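De : Preben Ketilsson
À : liste préhension
Objet : Re: Doigts moulés Femik contre doigts Seltton, premières impressions
Date : 5 novembre 2021

Zohreh Hosseinzadeh a écrit :
> Nous hésitons entre les deux jeux de doigts pour la manipulation de textile. Le banc Ovamus
> est à deux bras, caméra au poignet plus caméra fixe. Quelqu'un a-t-il comparé sur des sacs
> ou des trousses, avec des fermetures éclair ? Les essais sur pièces rigides ne nous
> apprennent rien. Je suis aussi preneuse d'avis sur le placement de la caméra.

Bonjour Zohreh,

Réponse partielle, car la campagne n'est pas terminée. Nous avons monté les doigts jaunes en septembre et fait 32 prises par jeu sur un sac à dos, sans changer le contrôleur ni les consignes de force. Les valeurs brutes sont dans le dépôt Baldursdóttir, branche « textile ».
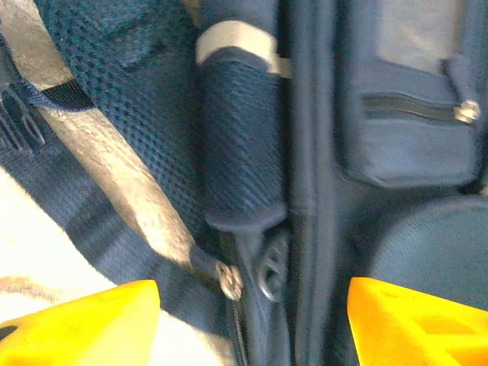
Le placement de la caméra de poignet a compté davantage que le choix des doigts. À courte distance, le tissu remplit presque tout le champ et il ne reste que les extrémités des doigts, en bas à gauche et à droite, pour se repérer. Le jaune sur bleu marine se segmente par simple seuil de teinte. La maille alvéolée donne de la texture exploitable, mais le flou de bougé la dégrade vite ; j'ai réduit le temps d'exposition et accepté le bruit. Les tirettes métalliques accrochent la lumière, ce qui aide la détection et fausse l'estimation de profondeur.

Côté préhension : les doigts Femik glissent moins sur la sangle nylon, les Seltton entrent mieux sous une tirette à plat. Sur les 32 prises, 23 réussies avec Femik à la fermeture centrale. Pour Seltton je n'ai pas encore dépouillé la série, donc pas de chiffre.

Pour la caméra fixe, une vue plongeante suffit. La mire en damier reste posée à gauche, vers le fond du plateau, et je refais l'étalonnage extrinsèque à chaque changement de doigts. Le point faible est l'occultation : quand les deux pinces travaillent au-dessus du sac, les boîtiers de poignet masquent une partie du tissu, et il faut alors se fier aux vues embarquées. Attention également aux câbles – leur boucle passe par-dessus l'avant-bras et entre dans l'enveloppe de collision si vous la réglez trop serrée.
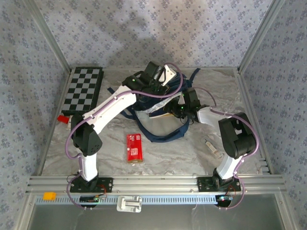

Sebastião Prado me signale hors liste que le plateau marbré lui paraît un mauvais choix pour la segmentation du fond, les veines sombres produisant chez lui de faux contours dès que l'éclairage baisse, et qu'il préfère un gris uni mat. Je n'ai pas constaté le problème avec un sac foncé. Avec un textile gris clair, je ne me prononce pas.

Il reste à faire la série à 5 N et à vérifier la répétabilité après démontage des doigts. Si tu as les fichiers de montage de ta bride de poignet, envoie-les, la nôtre a 2 mm de jeu.

Preben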